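Why do fizzy drinks fizz?
Last updated: 10/5/19
Reading time: 1 minute

I love the hiss when you open a can! It comes from a gas called carbon dioxide, squashed into the drink at the factory so hard that it hides in the liquid (sneaky, I know). 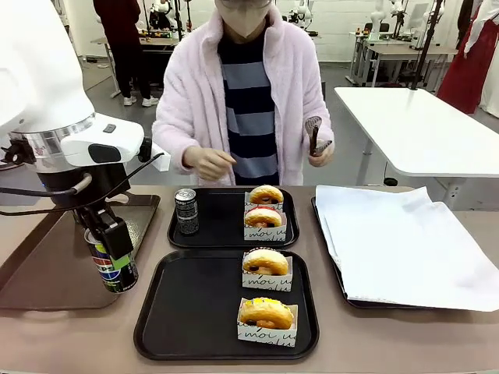

A can of Pepsi, held upright over a tray.

Open the lid and the squashing stops, so the gas rushes out as bubbles. Try dropping a raisin into a glass of lemonade. Mine bobbed up and down for ages, with bubbles stuck all over its wrinkles!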